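About us

Rirkodville is a small company with its office in Olten. We help other companies to bring automation into work that is done by hand, mostly packing, sorting and preparing of small orders. We began with 2 people and one rented desk. Today we are 13.

Our founder, Vaida Paulauskas, worked for 10 years in the packing department of a mail order business. When the first machines came there, the staff learned it from a paper on the door. Vaida remembers this paper very well, and it has formed the way in which we work until now. Before we offer anything to a customer, we spend time with the persons who do the job today. We ask them what is heavy, what is boring, and what they would like to keep for themselves.

How the work changes

We don't promise that everything stays the same. At Kütt, our longest customer, folding and closing of boxes was moved to a robot cell. The five colleagues from that line are still in the house. Two of them now teach the robot new box sizes, one plans the shifts, and the others check the goods before they leave. Some of them liked the change at once. One colleague told us that she misses the talking at the old table, and so the break was made longer for the whole team. It was a small thing, but we had not thought of it ourselves.

The Drullton project is younger. It started in June and we are still learning from it. The late shift there asked for training in the afternoon, before their work begins, and we have changed our plan for this.

Who we are

Kristaps Ramanauskas leads the technical side. Yamila Medina is responsible for training and writes all our manuals in simple words. Elīna Vasiliauskas visits the customers and stays in contact after the installation. Dzintra Zariņš takes care of contracts, invoices and the telephone.

Our working place

We teach a robot by showing. A person takes a gripper in the hand and does the task, and the movements are recorded and used later for the machine. For this you don't need to know programming, and people who have packed boxes for many years are often the best teachers. We do this work in the same room where the others have their desks. 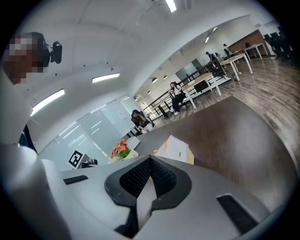 The hand-held gripper, with a white cardboard box on the table.

Visitors are welcome at our office, also those who are worried about their job and only want to ask questions. Please call Dzintra first, so that somebody has time for you. Coffee is ready from 9 in the morning.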